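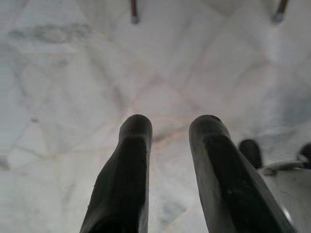 La empresa Wirklow ha suspendido las pruebas de su robot de asistencia doméstica Ravia después de que la pinza de una de las unidades se cerrara sin recibir ninguna orden durante un ensayo de recogida de objetos del suelo. No hubo heridos. El ensayo se hacía a ras de suelo, sobre mármol blanco pulido con vetas grises, y en él el brazo debe acercarse con los dos dedos abiertos y esperar la confirmación del operador antes de apretar. Según el informe interno, los dedos llegaron a la posición prevista, separados y sin nada entre ellos, y la espera no se respetó. El operador pulsó la parada de emergencia y el brazo quedó inmóvil.

La suspensión afecta a las 5 unidades que la compañía tiene en periodo de prueba y se mantendrá, como mínimo, hasta que termine la revisión de los controladores de muñeca. Wirklow comunicó la decisión el 28 de junio de 2019 en una nota enviada a los participantes en el programa. En ella se les pide que desconecten el robot de la corriente y que no intenten mover los dedos a mano, tampoco con el equipo apagado.

El fallo se ha localizado de manera provisional en el módulo que mide la fuerza de agarre. Lo fabrica Kettunen, que suministra también los motores de los dedos. Al revisar el registro de la unidad averiada, los técnicos encontraron una lectura de contacto cuando la pinza todavía no había tocado nada. El programa interpretó que ya había un objeto entre los dedos y pasó directamente a la fase de cierre, sin consultar al operador. El error quedó anotado con el código 1964, que en el manual figura como aviso leve y no detiene la máquina.

Esa clasificación es ahora el punto más discutido. Wirklow reconoce en su nota que una lectura de contacto incoherente con la posición del brazo debería haber provocado una parada automática, y anuncia que el aviso pasará a tratarse como fallo grave en la próxima versión del programa. Kettunen, por su parte, sostiene que el sensor funcionaba dentro de los márgenes acordados y que corresponde al integrador decidir qué hace el robot con cada señal. Las dos empresas han acordado repetir juntas las mediciones.

Una de las hipótesis que se manejan es la del desgaste. El módulo se instaló en enero y el plan de mantenimiento prevé recalibrarlo cada 1000 ciclos de apertura y cierre. La unidad averiada llevaba alrededor de 1000 desde la última calibración – es decir, estaba en el límite del intervalo, y no consta que se hubiera programado la siguiente. La otra hipótesis apunta al cableado de la muñeca, que se dobla más de lo habitual cuando el brazo trabaja cerca del suelo. En los ensayos sobre mesa no se había registrado ninguna lectura parecida.

Mientras dura la revisión, el ensayo de recogida se repetirá en banco, con la fuerza de cierre limitada por hardware y sin personas dentro del radio de alcance del brazo. También se comprobará si el robot distingue bien entre el suelo y un objeto pequeño apoyado en él, una cuestión que estaba pendiente de ensayos anteriores y que no guarda relación directa con el cierre imprevisto.

El programa de pruebas se lleva a cabo en colaboración con Elon, la cooperativa de servicios a domicilio que aporta las viviendas y forma a los operadores. La cooperativa ha informado a los usuarios de que las visitas de asistencia continúan con normalidad y que las tareas asignadas al robot las asumirá de momento su personal. Ha solicitado además una copia completa del registro de avisos leves de todas las unidades – no solo de la averiada – antes de autorizar la vuelta a las casas. Wirklow no ha dado fecha para la reanudación.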